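PALBRIDGE FOLK DANCERS OPEN SIGN-UP FOR THE JUNE WEEKEND

Palbridge, 17 November 2025

Hello from the Palbridge Folk Dancers! I'm Arlindo Teixeira, I call most of our evenings, and I'm very happy to say that sign-up is open for our June weekend at Rikell Hall (yes, the one with the good floor). We'll have contras, a few squares and a whole afternoon of Finnish couple dances.
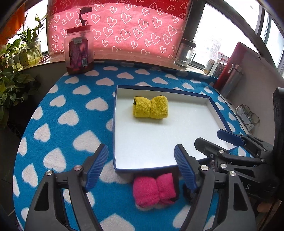
The band is Filulano again, and they've promised me the long polka set that had everybody hanging on to the walls last time. Doors open at 8 each morning for coffee, and beginners are so welcome. You don't need a partner, and you don't need special shoes as long as the soles are clean. 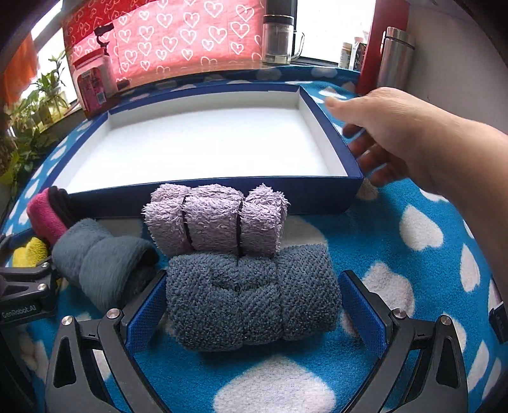 Saturday-night-style potluck is back too, with the Hämäläinen family running the kitchen, so bring a dish if you can! I'd love to see some color on the tables this year. A blue cloth with white hearts and a plain white tray with a navy rim would look great under somebody's cookies, and I'll happily come by and test them. Please put your name on the bottom of your dish.

To sign up, write to me at P.O. Box 2095, Palbridge, or catch me at the break on any dance night.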